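I Priced Out the Robot Bench and I Have Questions

My brother-in-law's shop fixes small electronics, mostly remotes and cheap handhelds that come in by the box from rental apartments. He wants robot arms. He asked me to look over the budget because I used to buy equipment for a living and because I work for lunch.

The quote came from Cistano. The first page says $2293 for a two-arm bench, and that is the number everybody in the shop kept repeating. I have read a lot of quotes. The first page is where they put the number they want you to repeat.

So I went to see the thing in use.
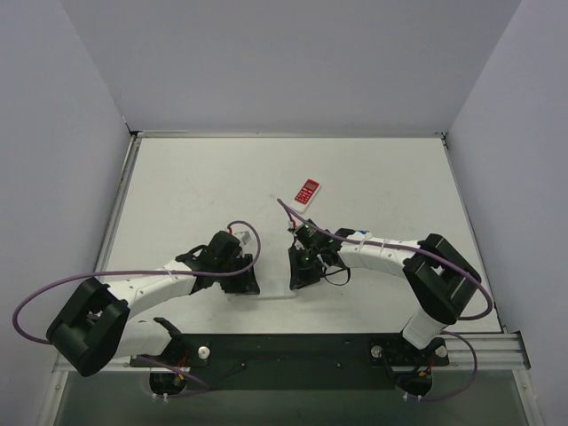 The two-arm bench, with a calculator between the grippers.

I'll say what I liked first. It takes up less room than I expected, and the parts I could see looked like parts a person could swap with a hex key. Those white links with the holes in them aren't fancy and I don't want fancy.

But look at what a working bench needs that isn't an arm. Walls. A frame. A base plate. Cable ties, which cost nothing until you count somebody's afternoon. The Cistano quote has the arms, the grippers and "standard mounting." I asked what standard mounting covers and got a PDF with a picture of a bracket. The enclosure is on page three as an option, $968. Page three!

Then there's the job itself. Most of what this shop does is open a battery door, pull dead cells, clean the contacts, put in new ones and check that the remote works. Karlijn Wouters does all that with a thumbnail and a cotton swab while listening to the radio. I am supposed to compare a machine to that.
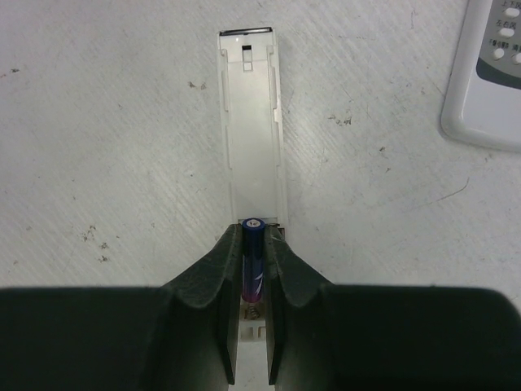
AAA cell in the fingers, right by the spring.

A battery is a mean little test. The spring pushes back, the walls of the compartment are in the way, and the fingers are a lot fatter than the thing they're holding. When I buy a tool I want to know how often it does the hard part, and the quote doesn't say. I asked for a success rate on AAA cells over a full shift. Cistano sent me a video with music on it. I've asked again.

What I can put a price on is wear. Fingers get scuffed, tabletops get scratched, cables flex all day. The spare finger set is $67 and the quote includes none. I put four sets in the first year, and if that turns out too high, fine, I'll take the complaint. I also put in a spare cable for each arm, since a bench that's down for a week waiting on a cable is just a shelf.

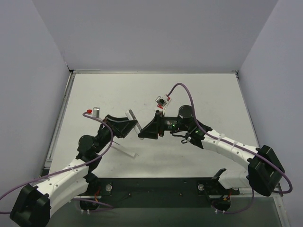
Both arms in on one slim white bar.

Two arms or one was the other fight. My first instinct was to cut the second arm and save the money, and I wrote it up that way. I've gone back and forth. A lot of these parts want to be held at one end while something happens at the other, and with a single arm you end up buying a vise and a jig for every model of remote that walks in. Jigs are a budget line that never closes. I priced a set from Wasden and it ate most of what I'd saved. So the second arm is back in, with a grumpy note next to it.

The cameras are my other grumpy note. "Vision-ready" is on page one. Ready means you buy them. Ask which camera, how many, who mounts it, and who comes out when one gets bumped.

My numbers, for anyone doing the same math: the bench at $2293, enclosure $968, fingers $268, and roughly $800 for cables, cameras and small stuff. That's already close to double the first page and I haven't paid anyone to set it up. Setup is the part I trust least. Brouwer says two days, and in my buying years I never once saw two days be two days.

My advice to him was to rent for a month, maybe in December when it's slow, and have somebody write down every stall and every dropped part. If Cistano won't rent, I'd want to know why. He thinks I'm being a pain. He also hasn't signed. 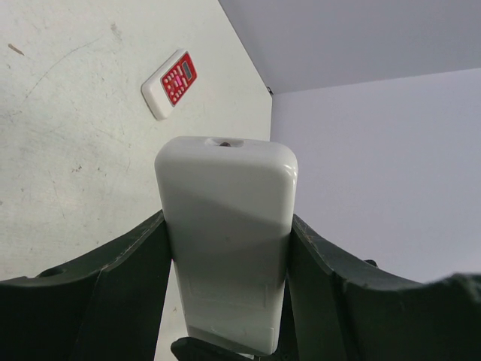

Sanne Segers wrote in after I posted the first draft of this: You left out the hours. We budgeted for a bench from Zerkar and got the hardware pretty close, then spent most of the spring with one person standing next to it. Put a wage on that line before you argue over finger sets. And get the rental terms in writing, including who pays for return shipping.

Fair. I've added a line for hours and left the amount blank until I hear from Brouwer what their person does on day three.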